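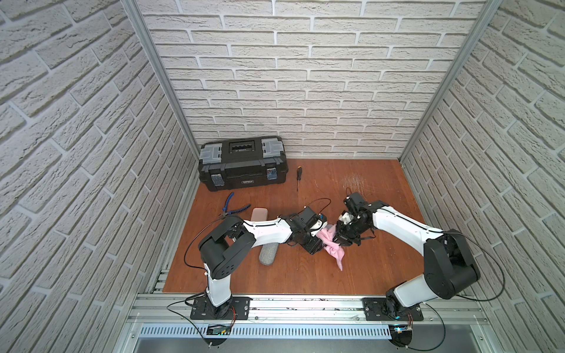 3 min read

Packing a small toolbox so you can find things in it

Updated 2021-08-12

Most small toolboxes are packed once, on the day they are bought, and after that things get dropped in until the lid won't shut. Putting one back in order takes an evening at most. You need a clear bench, a rag, an old paintbrush and a bag for rubbish.

Start by taking everything out

Stand the box at the back of the bench and lay the tools in front of it and to the side, where you can see them all. Don't sort as you go. Pliers, screwdrivers, tape and loose screws all come out first. Tip the box upside down over newspaper and knock the bottom, then brush out the corners. Grit in the bottom of a box gets into the joints of pliers and makes them stiff.

If yours is a black plastic box with metal latches on the front, wipe round the latches too. A drop of light oil on each hinge is enough. Wipe off what runs.

The lid compartments

Many boxes have a small see-through organiser at each end of the lid, with the carrying handle set in between. These are for light things only. We keep wall plugs and picture hooks in the left one and screwdriver bits in the right. Heavy screws are better in a jar. A full lid will pull the box over backwards when you open it, and if the catch on a compartment is worn you will be picking screws off the floor.

Pliers

Open and close each pair a few times. If they are stiff, work a little oil into the pivot and leave them overnight on a rag. Clean the jaws with a wire brush. Store them closed, handles all pointing the same way. Coloured handles, such as blue and black, are easy to spot against the dark inside of a box.

Screwdrivers

Check the tips. A rounded cross-head will spoil every screw you use it on and isn't worth keeping. Wipe the shafts with an oily rag and dry the handles. Long ones go in first, flat along the back. If you put them down on the bench, point the shafts away from the edge where you stand.

Foam and padding

A piece of foam in the bottom stops the rattling and keeps tips from knocking together. Offcuts will do. Change it when it goes crumbly or smells of oil.

The bench

Bare wood scratches easily, and dragging a box across it is the usual cause. Lift it by the handle. Fine scratches can be rubbed down with 240 grit paper, along the grain, and then waxed.

Last of all, close both latches before you pick the box up.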